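Fultaron shared kitchen: progress report for the Plulolberg fund

We're past the halfway point and so pleased with how the room is coming along! When we last wrote, everything was still in crates in the corridor and people were eating sandwiches at their desks. Since then the walls have been painted, the old lino has gone and the big appliances are in.

The tall fridge went in first, then the shelving, which has already filled up faster than we'd planned (we may ask Görtz for a second set). People started using the kitchen the moment the door was unlocked, and more than 115 have signed up for a shelf space. 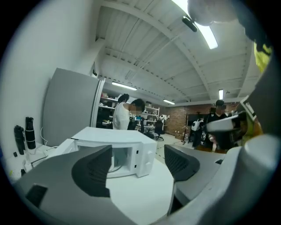

Cumau, December

The table corner is the bit we're happiest with. We chose white for the table and kept it close to the wall, with a power strip on top so that people aren't hunting for a socket behind the fridge. The cable still runs up the wall and we'd like it boxed in — Görtz has quoted 300 for that, and for a proper double socket.

Still to do: labels for the shelves, a blind for the window and a rota for wiping down. We've spent nothing from the reserve so far. The next open lunch is on Wednesday and 29 people have put their names down, so we'll be borrowing chairs from upstairs.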